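Episode 412

The job in Clasville paid by the accepted episode, so the first thing I learned was what got an episode rejected. Too slow was a rejection. Touching the table with the fingers was a rejection. Stopping halfway to think was a rejection too, although the form called it "idle time" and you could appeal it if you had a reason.

I had come over from the bottling line at Zanetti when they shut the second shift in March. The woman at Sarnness who hired me asked whether I played video games. I said no. She asked whether I could back up a trailer. I said yes, and she wrote that down.

The room was on the ground floor behind the loading dock. I sat on a stool and held a pair of handles, and whatever my hands did, the arm did. A screen to my left gave me the instruction for each episode. Put the red cup in the green bowl. Take the cup out. Move the orange bowl next to the blue one. When I finished I pressed the pedal with my right foot, put everything somewhere different, and pressed it again to start over.

The contract was for 4000 episodes. Ruvness, the customer, wanted them by the end of the summer. A good day for me was 18 an hour. The man at the next station could do more, but he threw things a little, and his got sent back.

By the third week I had stopped looking at my hands. I could tell from the sound of the joints how far I had to go.

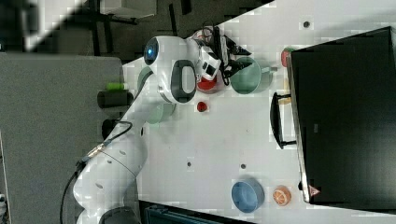

The instruction sheet had a paragraph on variety. It said the operator should avoid habits. If you always came at the bowl from the same side, the model would learn the side and miss the bowl. So I came at it from everywhere. I came in high and I came in low. I set the cup down in places I would never set a cup down in my own kitchen.

At home I started doing it there too. My wife was watching me put the dishes away one night and asked why I had carried a cereal bowl all the way around the counter to reach a shelf that was right in front of me. I told her I was avoiding habits. She said I had plenty left and I could keep that one.

Episode 412 was a cup and a bowl. I closed on the cup badly, up near the rim, and when I lifted it the cup swung and slipped. I caught it against the side of the bowl, let it settle, got a better grip and set it in. It took twice as long as it should have. I marked it as a failure and went on.

The next morning it was back in my queue with a note from the reviewer. The note said: Accepted. More like this.

I went down the hall to ask what that meant. The reviewer had a small office with a heater under the desk. She pulled up the episode and we watched it together, the slip and the catch and the second try.

"Everyone sends me clean ones," she said. "It has to see somebody get out of trouble."

"I can't do that on purpose," I said.

"Try."

I tried for two days. I grabbed cups wrong and let them go at bad moments. She rejected nearly all of them. She said she could tell. When I dropped something deliberately I was already moving to pick it up before it fell, and she didn't want the model learning that. She told me to go back to working normally and work tired if I could.

So I took the late shift. I drove in after supper and worked until the dock doors went down, and somewhere past the second hour my hands would start to make their own mistakes. I got better at leaving them in. I would miss the bowl, stop, feel my neck get warm the way it used to when a case jammed on the line, and then go again.

I reached episode 818 before they tried the model on our table. They let us stand behind the tape and watch. The arm went out over the bowls with no one on the stool. It took the cup too near the rim. The cup swung.

The arm waited. Then it lowered the cup against the side of the bowl, let it settle, opened its fingers and took hold again farther down.

The man from the next station said it was slow.

I said it was all right. I had my right foot pressed flat on the floor, where the pedal would have been.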